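I did the Ukthorpe home HIV test so you can hear how it goes

Okay, so I have put this off for longer than I'd like to admit. I started seeing someone new in January, we had The Talk (very grown up of us!), and we agreed we'd both get tested before anything else got decided. My clinic only had mid-morning slots, which is exactly when I'm supposed to be at work, so I ordered the Ukthorpe self-test kit and did it at my kitchen counter at 10 at night in my pajamas.

It came in a plain padded envelope with nothing on the outside except my name and address. Big plus if you have roommates or a mother who "just happened to bring in the mail." I paid for the two-pack, one for me and one for him, and it worked out a lot cheaper than two singles.

Inside each box you get the test stick, a little tube of fluid, two lancets (more on those in a second), an alcohol wipe, a Band-Aid, a fold-out sheet and a card with a helpline number. The stick comes in a foil pouch and you're told not to open it until you're ready, so of course I read the sheet three times with the pouch sitting there staring at me.

The finger prick was the part I dreaded. I am a baby about needles. The lancets are the spring kind, you press it against the side of your fingertip and it clicks, and I yelped more at the click than at the poke. My first one barely gave me any blood because my hands were freezing. Run them under warm water first! It's on the sheet, I skipped it, my own fault. Second finger, second lancet, plenty of blood. I was very glad they put two in.
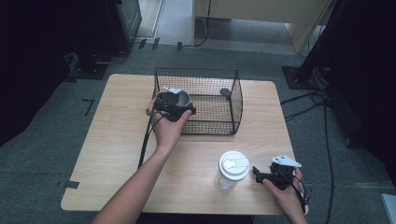

Then you wait. Ukthorpe says 15 minutes and not to read it after 20, so set a timer on your phone and go fold some towels or something. I did not fold towels. I sat on the edge of the tub and texted my friend Bożena Domański, who used to answer phones at a sexual health charity and is the calmest person I know. She asked me one thing I hadn't thought about, which was when my last possible exposure was.

And that is my biggest gripe with this kit. A blood self-test like this one can miss a recent infection, so if something happened in the last 3 months, a negative now doesn't settle it and you need to test again later. The sheet does say so. It says it on the back, in tiny gray type, under the recycling symbols. Come on. Put it on the front of the box! (And if it was in the last 72 hours, don't order anything, call a clinic or go to the ER right now and ask about PEP.)

Mine came up with the one control line, so negative, and I was well past the window. The lines were easy to read, nice and dark, no squinting under a lamp. I've used the Tunemmont one before, the mouth swab, and that line was so faint I ended up at the clinic anyway just to be sure. The swab is easier if blood makes you woozy, but I trusted my own eyes a lot more with this one.

I also called the helpline to see if a person would pick up. One did, after 2 minutes of hold music. She was lovely, and she explained that a reactive result at home always needs a lab test to confirm it, and that they'll help you find a place and stay on the line while you call if you want. I thought that was really kind.

What I didn't like: the app. You don't need it, skip it. It wanted my email before it would show me a timer.

I'd give it 80 out of 100. Points off for the tiny print and the app, and also the tube holder is just a hole punched in the box flap and mine tipped over once before I'd opened it. He did his the next evening on my couch, and we ordered Thai food while the timer ran. I'd buy it again, and I've already sent the link to my sister.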